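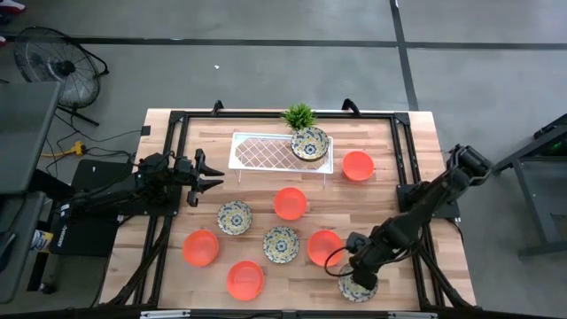
The Jarnton office reckons the starter died because we moved it off the shelf by the boiler pipe, and would we please put it back. So noted. I have put it back. It is still dead, but at least it is dead in the approved location.

11/08/2026. Rye trials, second week.

Recap for whoever reads this after me. In July we had two jars going, A fed on the Wodbridge wholemeal rye and B on the Grerner light. Both were from the same mother, both fed at eight in the morning, or whenever the person with the key got in. B is the one that went. Grey liquid on top by Friday, a smell of nail varnish, and by Monday no rise at all. A carried on as if nothing had happened.

My own money is on hunger. The light flour has less in it for the beasts to eat, and we kept B on the same feeding times as A through the hottest week we've had. The shelf by the pipe would have made that worse, so I can't agree with Jarnton, though I have been wrong about dough before and there is a whole notebook to prove it (the blue one, under the scales).

Did today:
Scraped B down to a teaspoon, fed it 1:5:5 with wholemeal. Last rites, more or less.
Started C from A, on Grerner light, to be fed twice a day.
Baked from A. Dough weight 187 g per roll, which is a silly number, but it is what the old tins want.

Rolls came out with a tight crumb and a good crust. Slightly sour, less so than last time. I took them out late – the timer has started going off in whole hours only, and I was labelling jars. Bottoms dark. Two people said they preferred them like that and one of them took four home, so perhaps this is a product.

Salt: somebody has refilled the fine salt tub with coarse. Same weight, so the recipe doesn't care, but it hadn't dissolved when I shaped and you can find it with your teeth.

The Gouveia proofing box still reads two degrees high against the glass thermometer. I've written this on the lid in marker. It was already written on the lid in pencil, it seems, by me.

To do: order more light flour before C gets used to it. Ask Jarnton how warm their own shelf is – politely. Check B in the morning and, if there are no bubbles by teatime, wash the jar.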